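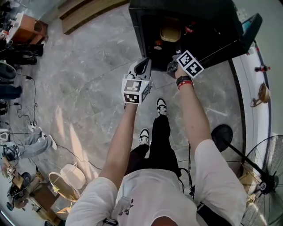
Farzad Bakhtiari wrote back that the January file had the same recipe under two names, and asked which one to trust. Use the entry with the lower ID. The duplicates are gone as of 4 July 2024.

Plisley Soup Recipes

A plain-text collection of home soup recipes, typed up from handwritten cards and tidied by hand.

Contents
recipes.csv – 286 rows, one per recipe
ingredients.csv – linked to recipes.csv by recipe_id
notes.txt – spelling choices and open questions

Fields
recipe_id, title, servings, minutes, method, source_box

Source boxes are Amon, Urrutia and Sorkura. The Amon cards have no cooking times, so minutes is blank for all 34 of them.

Known problems
"Cup" was left as written. Some cards mean a teacup.
Stock is sometimes listed as water plus a cube – these were not merged.
Recipe 138 has no salt. The card has none either.
Method text is cut at 1000 characters.

Corrections
Open an issue with the recipe_id and the line you would change.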